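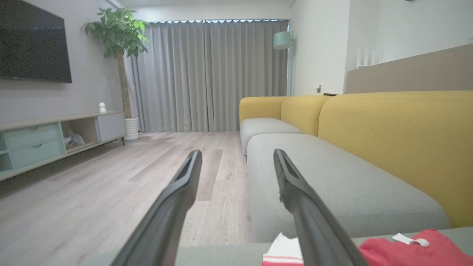 Music Library Update: Tempo and Key Information Now Included in Catalog Records

The Murnwood Music Library has completed the first stage of its project to add tempo and key information to the records for its recorded music collection. Members who search the online catalog will now find the musical key, the tempo in beats per minute, and the length of each track shown beneath the title and performer. The new fields cover nearly 3000 recordings, beginning with the orchestral, dance, and film music sections. Jazz and vocal music will follow during the winter.

The project was proposed by members who teach dance and fitness classes, and by those who prepare continuous programs for community radio. Until now, these members had to borrow several discs at a time and work out the tempo by ear or with their own software. Catalog staff received frequent requests for help with this task and could answer only a small number of them each week.

Tempo readings were produced with the Likel analysis program and then checked by a member of staff. Checking has proved necessary in many cases. Software often reports a slow piece at twice its true speed, or a fast one at half. Where a work changes tempo in a marked way, as most symphonic movements do, the record gives the opening tempo followed by the word "varies." Members planning a program around such a piece are advised to listen to the whole track before making a final choice.

Keys are given in their ordinary names, such as A minor or E flat major. A second field shows the matching position on the wheel chart used by many disc jockeys, so that two tracks in the same or a neighboring key can be found quickly. For recordings made on period instruments, the key listed is the one printed in the score, although the sounding pitch may be lower. A note has been placed in these records.

Shufen Shi, Head of Cataloging, has prepared a short guide to the new fields, which is available at the service desk and in the Help section of the catalog. The guide explains how to limit a search to a range of tempos and how to save a list of tracks under a member account. A saved list may hold up to 100 tracks. Lists that have not been opened for a full year will be removed after a reminder has been sent by email.

An introductory session will be held in the Pálfi Room on Friday at 6:30 p.m. The session will cover basic searching, the use of the wheel chart, and the preparation of a short program from start to finish. Places are limited to 14, and members are asked to reserve in advance at the service desk. Headphones will be provided. A second session will be arranged in October if demand is sufficient.

Members should also note the following changes to the listening service. The Drustano listening stations on the upper floor have been updated and now display the tempo and key of the track being played. Playback speed may be raised or lowered without changing the pitch. Stations may be reserved for up to two hours, and a reservation will be released if it has not been claimed within 15 minutes of the starting time.

Corrections to the new records are welcome. A form is provided at the foot of every catalog entry, and the library has already received 31 reports, most of them concerning live recordings in which the applause at the beginning affected the reading. Please give the catalog number and the track number with each report, together with the tempo or key you believe to be correct. Reports are reviewed in the order received. Where a correction is accepted, the revised figure will appear in the catalog the following week.

Loan periods and borrowing limits for recorded music remain unchanged.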